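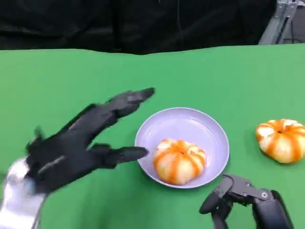
Lavender on green. I stand by it.

2022-08-21

I have been told I own too many bowls. The person who told me was carrying them up a flight of stairs at the time, so I let it go, but I've been chewing on it ever since we moved from Drivport to Konon, and I'd like to answer now that everyone's back has recovered.

There are 17. I know because I had to unwrap every one of them from newspaper, and by the end my hands looked like I'd been arrested. There are also four plates. We have lived together for years, two adults with jobs and opinions, and at some point without discussing it we became people who eat everything out of a bowl.

I blame the last apartment. The kitchen in Drivport had no table, only a strip of counter with the toaster on it, so we ate on the couch. You can't cut a pork chop on a couch. You can try, and we did, and the couch kept a record of it. So the pork chops went away and were replaced by things you could eat with one tool while holding the dish under your chin. Noodles. Chili. Rice with an egg on it, rice with two eggs on it when there was something to celebrate. I once served a guest a salad, a baked potato and a piece of fish, all in one bowl in layers, like a geology lesson. She was very nice about it.

The plates sat at the bottom of the stack and came out for toast.

Now we have a kitchen with room in it, and everyone assumes we'll go back to plates. My mother assumed it so hard that she offered us hers, the full set from the year 2000, when she decided her old dishes were not ready for a new century. It's a Jonura set, white with a gray rim, service for eight. Each plate weighs as much as a small dog. I thanked her and said we'd think about it, which in our family is a complete refusal and was received as one. She has since mentioned the plates on the phone twice, in the voice other people use for a cousin who's having trouble finding work.

Here is my case for the bowl, since I've had to make it so often.

A bowl has a wall, and the wall does half the work. Peas on a plate have to be hunted. Peas in a bowl have run out of places to go, and they know it. Sauce stays where the food is. You can push against the side with a fork like a civilized person instead of using your thumb like the person I turn into when I think I'm alone. Soup I won't even bring up, because soup is cheating.

A plate wants you to sit up straight. I've noticed this at other people's houses. There's a fork on one side and a knife on the other, and the three foods are sitting apart like relatives who had words at a wedding, and I start talking about interest rates. I don't know anything about interest rates. Give me a bowl and I'll tell you about my day and then ask if you're going to finish yours.

Now the case against, because I'm trying to be fair and because someone I live with reads this.

Bowls don't stack the way plates do. They pretend to. You put three in a pile and they look fine, then you add one from a different family and the whole thing leans. Ours are from nearly as many families as there are bowls, so the cabinet door has to be opened slowly, with a hand up, the way you'd greet a strange horse. The dishwasher was designed by a plate person. It has all those little slots, row after row, and a bowl laid in them takes up the space of three plates and still collects a puddle. I've tried every angle. There's always a puddle, and it always goes down my sleeve.

Then there's steak. We had steak last month to mark the last box being unpacked (it was not the last box) and I ate mine out of something meant for ramen. The knife came in at about the slant of a cheap roof. I got through it. I won't pretend it was a good look.

Which brings me to the shallow bowl. I'd like to say I discovered it, but what happened is that I went into Oláh to get out of the rain. Oláh is the secondhand place two streets over from us in Konon, half housewares, half lamps that someone's aunt died holding. Most things there have a paper dot on them, and the dots mean prices, but the chart explaining the dots is behind the lamps. I found a shelf of dishes that were neither one thing nor the other. Too flat for soup. Too curved to be called a plate by anyone under oath. I stood there for almost 15 minutes, dripping, feeling that I was being offered a peace treaty.

The shallow bowl keeps its wall but lets you get in there with a knife. It'll take pasta and it'll take a chop. It will take a salad and let the salad be seen, which matters to people who make nice salads. It's a little bit hopeless with broth, and if you carry it across a room too fast it throws its contents at you, but the table is right there now and nobody has to carry anything to a couch.

I came home with a few of them under my coat and announced we had solved dinner. The response was that we now had more bowls. I said these were practically plates. The response was to ask whether, in that case, I'd like to call my mother and tell her so.

I haven't called. We've reached a sort of deal in the meantime, where for each new one that comes in, an old one has to go down to Oláh and sit among the lamps. So far I've given up a chipped cereal bowl and one with a rooster in the bottom that I never liked looking at once the oatmeal was gone. I'm told the rest of the list is being drawn up for me. The big blue popcorn one is on it and I intend to fight.

We're supposed to have both sets of parents here in December, all at once, for a roast. A roast is the most plate-shaped meal there is. There'll be gravy, though, and I've seen what happens to gravy on a flat surface when my father reaches for the salt. I've been practicing with a chicken. If anyone has carved onto a shallow bowl without the potatoes going over the side, the comments are open.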